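New thread, because our training run finished Monday and I've been bouncing off the walls ever since. It's about teaching a policy in simulation to cope with a kitchen that never looks quite the same twice.

Quick background. Our group's project is called Cisuvton. We take one rendered kitchen, keep the geometry fixed, and keep changing what the robot sees: light, surface colors, where the small stuff on the counter ends up. Then we ask it to do the same boring job every time. Get the gripper to the kettle handle and stop there, ready to grasp.

The old version of our policy (we call it Zilar) learned from 2000 simulated runs. It was good in the kitchen it grew up in. Swap the color of the wall panel and it would drift off toward the coffee maker like it had suddenly remembered something.

Our guess was that it had latched onto the background. Big blocks of color are easy to learn from. A see-through kettle is hard, especially when the wall behind it shows through the glass and the reflections slide around as you move.
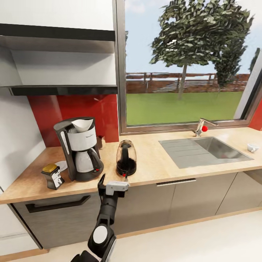
So the new version, Flodoson, gets an extra chore during training. Every batch has pairs: the same arm pose and the same objects, rendered with two different looks. The network has to produce the same motion for both. If the two answers disagree, it pays a penalty. That's the whole trick, and I still can't believe how small the code change was.

The part I love is the data bill. Flodoson trained on 300 runs, each one rendered twice. No new demonstrations, no fancy labels. The 300 came straight out of the old 2000, picked at random.

Testing: 50 starting positions, with wall and counter colors neither policy had seen. Zilar reached the handle in fewer than half of them. Flodoson missed 2. Two! I reran the whole thing overnight with a different seed because I assumed I'd broken the scoring script. Same story the next morning.

I spent way too long watching both misses. In each one the arm starts far out over the floor, with the kettle small in view and the coffee maker right beside it. It picks a line between them, hesitates, and then settles on neither. I kind of sympathize.

That makes distance the next thing to chase. From up close the policy has plenty of pixels to work with. From across the room it has a handful, and most of the view is fridge, floor and sofa.

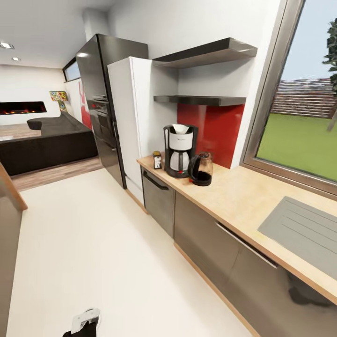

Simulated kitchen, wide view from the arm with the living area behind. Coffee maker and kettle are over on the counter.

A couple of people asked in replies whether the pairing just teaches it to ignore color completely. Fair question! We checked by giving it a task where color matters (go to the mug of the color we name). It still does fine there, as long as the mug color stays the same across the pair. You only vary what you want ignored. Get that list wrong and you'll teach it something silly — ask me how I know.

Caveats, so no one gets carried away. One kitchen layout. One arm. Reaching only, so no lifting and definitely no pouring. And all of it in simulation. Glass in a renderer is a lot more polite than glass on a real counter at 4 in the afternoon.

The real-arm tests happen in the Ehlers lab down the hall, where we have bench time booked for December. Same reach task, real kettle, a few sheets of colored card taped up behind it. I'm hoping for something worse than the sim numbers but still clearly better than Zilar.

Code for the paired rendering goes up once I've cleaned out my embarrassing variable names. If you've tried something similar with shiny or see-through objects, please reply, I want to hear what broke for you.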